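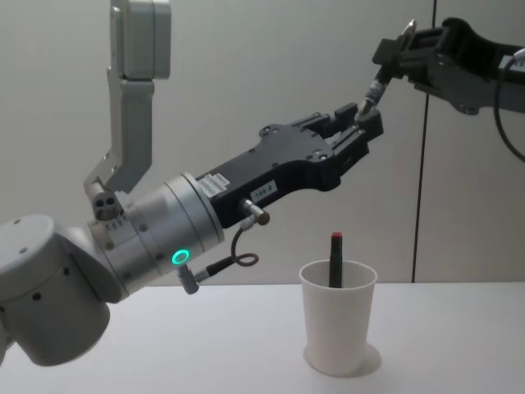
Zoia Hrytsenko wrote back within the hour, wanting to know if the handover hangs on every run or only when there are visitors in the room, and asking me to please leave the motion program alone until we'd ruled out the network.

Home Tickets Knowledge Base Downloads My Account Log out

Ticket 369
Status: Open
Site: Ustum, Lytvynenko hall
Opened: April 7, 2021
Subject: Handover demo hangs with both grippers on the tool

Hi Zoia! Good question, and I had to go back through my notes to answer it. It's only with visitors. We ran the thing all morning with the doors shut and it was lovely, then the first group came in and on the second pass it just sat there. Both grippers at the meeting point, tool between them, nobody letting go. The light on the left wrist stayed green the whole time, so I stood there talking about teamwork like an idiot while I waited for it to move (it didn't).

So you've got the setup: it's the Neson handover routine, the one where the two arms pass the pointed tool across above the table. The cup with the marker is there for the second half, when the kids get to pick what happens next. We never got to the second half.

What I tried, in order:

Stop and restart from the pendant. Worked once, then hung again on the next pass.

Reseated the connector on the side of the left gripper. It felt snug before I touched it. No change.

Swapped the network cable going to the switch. No change, but I've left the new one in.

Slowed everything down to half speed. It ran 3 passes clean and I got my hopes up, and then the same hang.

Sent everybody to the coffee table and ran it in an empty hall. Ten passes, not one problem. I could have screamed!

That last one is what made me think of your network idea again. The log on the controller says "waiting for grip confirm" and then nothing until I hit stop. The confirm message has to come over the network, and the hall's guest wifi comes off the same switch. We never had visitors on it back in January when Ala was being set up, so it wouldn't have come up then.

Update, after lunch: I unplugged the wifi access point from our switch and ran the demo for the next group. No hang. Plugged it back in with everybody still in there on their phones, and it hung on the third pass. Unplugged, restarted, fine again. I did that back and forth a couple more times and it's the same story each time, so I'm pretty sure we've got it.

For now the access point is staying unplugged and I've put up a sign saying the wifi is down, sorry. People grumbled a bit, but they liked the handover.

Two things I still need from you:

Can the grip confirm have a timeout, so it backs off and tries again in place of waiting forever? I'd take a clumsy retry over a freeze any day.

Do you have a spare switch you could send over? I'd like the arms on their own before the next open day, and the only one I can find here has a bad port.

Motion program is untouched, I promise. Log file is attached. Please keep the ticket open until I've tried it with the new switch.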